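I finally drank the tap water in Plultmont, and I have not shut up about it since! My cousins moved out there in December and kept telling me it was the best water in the state, and I nodded along the way you do when family gets excited about plumbing. Then I filled a glass at their kitchen sink after 5 hours in the car, and oh my goodness. Cold, soft, a tiny bit sweet at the end.

So of course I got curious. The town gets all of it from a spring up on the Ehlers road, 309 feet above the main street, and it runs downhill the entire way (no pumps!). There's a little stone hut at the top with a spigot on the side, and people pull over and fill jugs there on the way home from work.

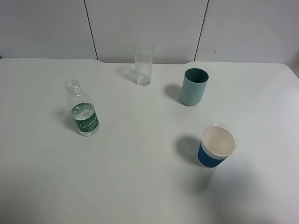 Posted by Ehlers Road Rambler

Back home I went a bit overboard. I brought 48 bottles' worth in jugs and tried it against our Stevero city water, plus a bottled one from the grocery store. The spring water won by a mile for drinking – but for tea I liked ours better, which I did not see coming. I think the minerals give it more body. Coffee was a tie.

Next trip I want to try the well at Cullumer, which is supposed to taste like iron and comes up from 200 feet down. If you've had it, tell me if I should bring jugs or just a cup!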